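Skollness Desktop Folder – Set-up and Operating Guide
Section 4: Preparing and Loading Paper
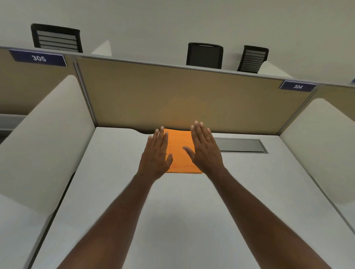
Most misfeeds on the Skollness start with the paper, before it reaches the feed tray. This section covers storage, squaring, loading and the first test fold. Read it through once before loading the machine for the first time. Fold plate settings are covered in Section 5.

4.1 Paper that can be used

The feed tray accepts uncoated sheets in letter and legal sizes. The tray holds up to 300 sheets of standard copy paper. For heavier stock, load no more than 100 sheets at a time.

Colored paper may be used. Some deeply dyed stock leaves dust on the feed roller, and the roller will need cleaning more often (see 4.6).

Do not load:
– glossy or coated sheets
– sheets with staples, clips or sticky notes
– sheets that have already been folded
– torn sheets, or sheets with a bent leading corner
– mixed sizes or mixed weights in the same stack

Pre-printed forms can be folded if the ink or toner is fully set. Sheets straight from a laser printer hold static and tend to cling together. Let them stand for 10 minutes before loading.

4.2 Storage

Keep unopened reams flat, in their wrappers, in the room where the folder is used. Paper brought in from a stockroom or vehicle should be left wrapped overnight. In humid months (August is the usual one for service calls) close the wrapper again after each use and tape it shut.

Paper stored on end will take a curve. A slight curve can be worked out by hand. A stack with a curve that remains visible when laid flat should not be used.

4.3 Squaring the stack

1. Clear a flat, smooth surface larger than the sheet size.
2. Take the amount of paper required. Check the top and bottom sheets for wrapper glue and discard them if any is present.
3. Hold the stack loosely at one end and fan the other end with your thumb. Turn the stack and repeat.
4. Stand the stack on its long edge and tap it against the surface. Repeat on the short edge.
5. Lay the stack flat and press down with both palms, working from the middle outward. This pushes out the air left from fanning.
6. Check the edges. If any sheet stands out from the rest, go back to step 4.

Note: Do not lick or wet your fingers when fanning. A damp corner will feed late and the fold will be skewed.

Note: Forms numbered in sequence should be checked for order at this point. Sheets are drawn from the top of the stack and come out in the same order, face down.

4.4 Loading the tray

CAUTION: Set the power switch to OFF before reaching past the side guides. The feed roller can start without warning if a job is still held in memory.

1. Set the power switch to OFF.
2. Pull the tray release lever toward you. The tray drops to the load position.
3. Loosen both side guides and slide them fully apart.
4. Place the stack in the tray with the leading edge against the front stop. Printed side up gives a fold with the print on the inside.
5. Slide the side guides in until they just touch the stack. A single sheet should still move freely between them. Guides that are too tight cause buckling; guides that are too loose cause skew.
6. Tighten both guide knobs by hand. Do not use pliers.
7. Push the release lever back. The tray rises until the top sheet meets the roller.
8. Set the power switch to ON and wait for the green lamp.

If the lamp blinks amber, the tray has not seated. Repeat steps 2 and 7. If it continues to blink, remove half the paper and try again.

4.5 Test fold

1. Select the fold type on the dial.
2. Press TEST. The machine folds one sheet and stops.
3. Open the sheet and measure both panels.
4. If the crease runs at an angle, adjust the skew wheel one mark at a time and test again. Clockwise moves the right side of the crease toward the leading edge.
5. Press TEST twice more. Start the full job only when two folds in a row are acceptable.

Changing the paper weight or color usually means a new test fold, even when the size is the same. Stock from different mills can differ in stiffness at the same stated weight.

4.6 Roller cleaning

Clean the feed roller after every ten full trays, or sooner if sheets begin to slip. Unplug the machine, lift the top cover, and wipe the roller with a lint-free cloth dampened with water. Turn the roller by hand using the gray wheel on the left. Allow it to dry fully before closing the cover.

CAUTION: Do not use alcohol or blanket wash. Both harden the rubber. Hardened rollers are not covered under the warranty.

4.7 Error codes related to loading

Code 10 – Tray empty, or top sheet not detected.
Code 12 – Double feed. Remove the stack and repeat 4.3.
Code 15 – Side guide not locked.
Code 19 – Feed roller stalled. Switch off, clear the paper path, and restart. If the code returns, stop using the machine and contact service.

Replacement rollers and guide knobs are supplied by Duditora. Quote the serial number on the rear plate when ordering.

Section 4 revised by Dong-geon Ra, Technical Documentation, Hokedport. Revision adds 4.2 and code 19.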